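# Ticket 301 – Wrist camera glare and missed cloth picks, demo cell, open day prep
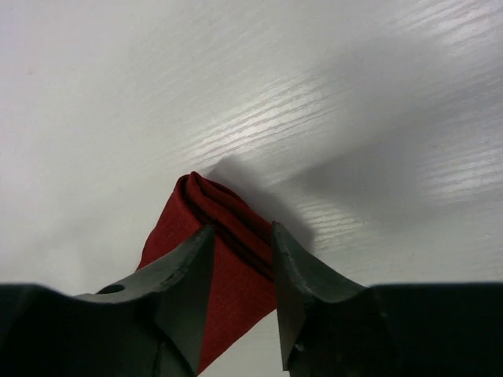
*Wrist view, red cloth between the fingertips, glare on the table at upper right.*

**Opened by:** Josphat Odera
**Site:** Trullell, ground floor demo area
**Cell:** Grusard, single arm, two-finger gripper, wrist camera
**Priority:** High until the open day, then normal
**Status:** Closed, one follow-up open

## Problem

The cell is scheduled to run the cloth folding demonstration for visitors in December. During the first rehearsal in the new location, the pick step failed often enough to stop the cycle. The arm went to a point on the bare table, closed on nothing, and raised fault 201 (grip closed, no object). On other cycles it went to the cloth but picked too near a corner, and the fold came out crooked.

The same program and the same cloths ran without trouble in the lab upstairs. Nothing in the recipe was changed before the move.

## Setup at time of fault

- Recipe: Broda, fold in half twice, place at the left side of the table
- Cloth: red, one per cycle
- Table: white top, light grain
- Room light: ceiling panels on full, window blinds open
- Exposure: auto
- Fingers: the used set, moved down from the lab with the arm

## Log

**8:40** – Cold start. Homed the arm, ran the gripper open/close check. No faults. Wrist camera stream is steady.

**8:55** – First rehearsal cycle. Pick missed, fault 201. Cleared and repeated. Second cycle picked and folded correctly. Third cycle missed again.

**9:10** – Saved the detection overlay from the missed cycles. The mask for the cloth includes a second patch on the bare table, in the bright streaks where the light hits the grain. When that patch is larger than the visible part of the cloth, the planner takes its center as the pick point. This explains the closes on nothing.

**9:25** – Closed the window blinds. The patch gets smaller but does not go away. The rest comes from the ceiling panel to the right of the cell.

**9:40** – Checked the fingers in case the crooked folds had a separate cause. Small nicks and light scratches on the inner face of the right finger, a scuff near the tip of the left one. Tips meet evenly when closed with no cloth. I don't consider the wear a cause, but a new set should be fitted before a full day of running.

**10:05** – Switched exposure from auto to fixed. With auto, the value moved every time the arm passed over the bright part of the table, and the cloth color shifted with it. With fixed exposure the color is stable. The patch on the table is still there in some poses.

**10:30** – Rotated the approach pose of the wrist by 90 degrees so the camera looks at the pick area from the other side. The streaks now fall outside the search region for most cloth positions.

**10:50** – Asked building services at Trullell to switch off the one ceiling panel over the right side. Done at 11:15. The walkway stays lit.

**11:20** – Ran 14 cycles with blinds closed, panel off, fixed exposure and the new approach pose. No fault 201. One crooked fold, traced to a cloth that had been dropped in a heap with a corner tucked under. Visitors will do the same, so this needs an answer in the demo script and not in the vision settings.

**13:00** – Call with Pasaribu about the search region. They confirmed that it can be limited to the center of the table without retraining. Applied the smaller region and saved the recipe under a new name. The old one is kept for the lab.

**13:35** – Repeated the test with the blinds open. One miss. Blinds stay closed.

## Cause

Reflections on the table top were included in the cloth mask. Auto exposure made the result vary from cycle to cycle.

## Changes for the open day

1. Load the new recipe, not the lab version. Check the name on the panel before the first group comes in.
2. Blinds closed, right ceiling panel off.
3. Exposure fixed. A camera restart sets it back to auto – check after every restart.
4. The presenter lays the cloth down. Visitors may choose the position inside the marked area, but should not bunch it up.
5. After fault 201, open the gripper, clear, and restart from home. Do not resume in mid-cycle.

## Follow-up

New fingers requested from stores. A matte cover for the table top has been suggested, but it would change the height of the pick surface and the cell would have to be taught again. Left open for review after the demonstration.

– J. Odera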